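Packaging Renewal at Draroldale - Progress Report, Second Period
Prepared for: Sabbagh Small Business Fund
Prepared by: Effie Crichton, Dirkero

Summary

In this period we finished the design of the new paper mailer and printed the first run of 4,000 pieces. The two retail sizes are now in use in our Draroldale shop. The larger shipping size is late, and I explain the reason under Delays.

Printing and material

The first proofs came back in September. The green of our logo was too dark on brown paper, so we asked the printer for a second proof with a white layer under the color. This made each mailer a little more expensive, but the name can now be read from across the counter. We chose the heavier paper after customers told us that the corners of the old plastic bags were often torn on arrival. The closing strip is stronger too, and it can be used a second time if the customer wants to return the product.

We kept the text on the mailer short. On the front there is only the shop name and the web address. On the back there is a line about recycling, and a free space of 40 millimeters for the address label.

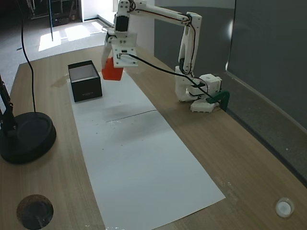
Delays

The larger size was planned for the same print run. Our supplier, Flisska, changed its cutting tool during the summer, and the first samples had a fold in the wrong place. We returned them and did not pay for them. New samples are promised, but I do not have a confirmed date yet, and I prefer not to write one here that I can not keep. Until then we continue to ship the big orders in plain cartons with a printed sticker.

Budget

The extra white layer was paid from the amount reserved for photography. We took the product photos ourselves, so this amount was mostly free. All other costs are inside the approved plan. The invoices are attached in the same order as in the first report.

Next period

We will approve the larger size, order it, and train the two part-time packers on the new closing strip. We also want to put a short question about the packaging in the order confirmation e-mail - until now we only hear from customers who have a complaint. I would like to ask the Fund for permission to move the final report to one month later, so that it can include the answers.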